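Unused leave when you quit, did they pay you out?

toolshed_tam
Gave notice at Sandhu in August. Contract says 80 hours leave owing, final pay had 10. HR reckons the rest "lapsed" when payroll moved over to Kusidex. Anyone had this??

marlo155
Had the same at Ziteck. Don't ring them, email. Ask for the leave ledger in writing. Took a while but I got the lot.

toolshed_tam
Emailed this morning. No reply yet. Going thru old payslips at home tonight, only found half of them so far.

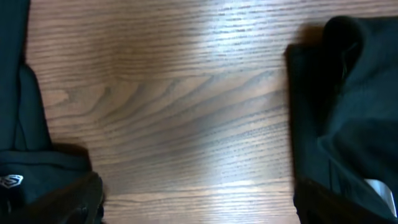

gravelpit
Sorry but check your contract first. Some places have a use it or lose it clause and you signed it. Not always a rort.

marlo155
Depends where you live tho. Round here they can't just wipe it, clause or no clause. Labour office told me that flat out.

gravelpit
Told you, fine. Doesn't mean it's the same for Tam. I lost around 100 hours at Trukik and the labour office said tough luck.

toolshed_tam
Ok found the contract. Nothing about lapsing, just says leave "should be taken within a reasonable period". Whatever that means.
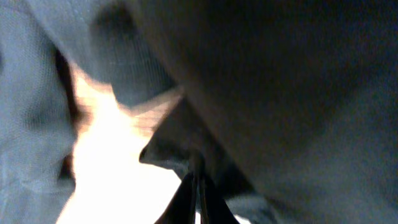

Also my last payslip before the changeover still shows the 80, so they knew. Next one says 10, no explanation, no letter, nothing.

marlo155
Theres your evidence. Scan both, send to HR, give them a deadline.

gravelpit
Yeah ok that's dodgier than I thought. Still wouldn't spend the money yet

toolshed_tam
Sending it at lunch tomorrow. Will post if they answer.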